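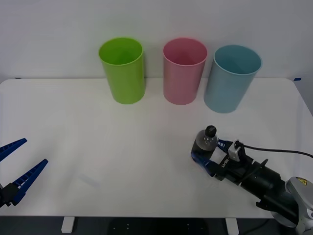

Handout 3: Setting Up and Looking After the Two-Arm Table Cell

Revised 31/12/2022
Zitlow Lab, Introductory Robotics Workshop

Bring this sheet with you to the bench. Last term several people left it in their bags and then asked me what the blue tape was for, so that comes first.

1. The table

The table is the reference for everything else in the cell. If it moves, every saved position is wrong, and the arms will carry on perfectly happily to places where nothing is standing. Before you power up, look at the tape marks along the back edge, one toward each corner. We line those up with two pencil ticks on the wall. If a mark and its tick disagree, slide the table back until they match and write it in the log. Please don't peel the tape off because it looks untidy!

Wipe the top with a damp cloth and let it dry. A white surface is lovely for the vision side of this course, but every smudge and fingerprint shows up, and some of them get picked out as edges.

2. The fingers

Our fingers are blue and fairly long, with ridged, slotted inner surfaces. I'm fond of this design. The slots let the finger give a little, so you can hold a round thing without crushing it, and you can feel the difference if you press one with your thumb (power off, obviously).

Check them in this order:

Open the gripper fully and look along both fingers from the tip. They should make an even V.
Wiggle each finger at the root. Any play at all means a loose screw. Tighten it with the short Duvham driver in the top drawer, finger tight and then a quarter turn.
Run a fingertip down the ridges. Crumbs and bits of tape collect in the slots, and a dry toothbrush gets them out.
Close the gripper on nothing and watch the tips meet. If one arrives early, redo the zero before you do anything else.

Swap fingers as a pair, even when only one is worn. We log a change at 1000 grips, and the last pair we took off early, at 433, had a split at the tip that I would have missed without the toothbrush step.

3. Cables

Any cable that rides on a moving arm will eventually try to catch on something. With the arm in its home position, follow each one by hand from the gripper back past the wrist. You want a soft curve with enough slack for a full turn of the last joint, and no loop big enough to hook over a bracket. Then jog the wrist slowly from one limit to the other and watch the cable the whole way. It's a slow two minutes and I love it, because you really start to see how the joints share the work.

If a cable goes tight, stop. Don't fix it by pulling more through at the connector end. Undo the nearest tie, feed the slack along, and tie it again.

4. The pick and place check

Now the fun part. Set three cups near the back of the table. We use green, pink and light blue, in that order from left to right, and the exercise scripts call them by color, so don't swap them around. Leave a gap between neighbors wide enough for a closed gripper to come down without knocking one over.

The left arm stays parked for this check, gripper open and low over its own side of the table. The right arm does the carrying. Run the Pongsiri script in step mode, one press per move, and keep your other hand near the stop button.

The move to watch is the one over the blue cup. The object comes in above the rim, base down and a bit tilted, and what you are judging is the clearance between its lower edge and the cup.
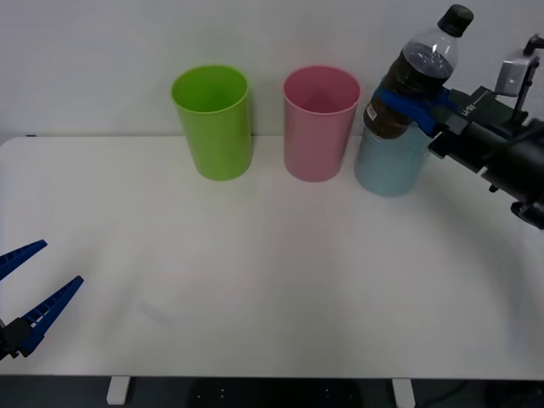

Stop at that point and crouch until your eye is level with the rim. Look from the front, then from the side. From the front almost any alignment seems fine, and it's only from the side that you notice the arm is short or long. Adjust in small jogs, save, back out and come in again from home. A position you reached by jogging is a little different from one the arm reaches on its own, so always test the saved one.

A note on loads. Liquid moves around inside a bottle and the weight shifts when the wrist tilts, so a grip that holds a solid object nicely may let a bottle turn in the fingers. Grip around the middle, keep the cap screwed on, and use the slow speed setting. Something with a rounded body is better held low, near its base — try both and compare how much each one swings when the arm stops.

5. Shutting down

Send both arms home with the grippers open and empty. Closed fingers left overnight take a set, and then the zero drifts. Power off at the controller first and the wall second. Stack the cups on the Bistico shelf.

6. For next time

Fill in the log page for your bench: tape check, finger check, cable check, and the saved position for each cup. Then write a short paragraph on the biggest correction you had to make and where you think the error came from. Table, fingers or saved position are all good answers if you can back them up. The longer dual-arm exercise comes in April and it uses these same saved positions, so keep your numbers somewhere you can find them.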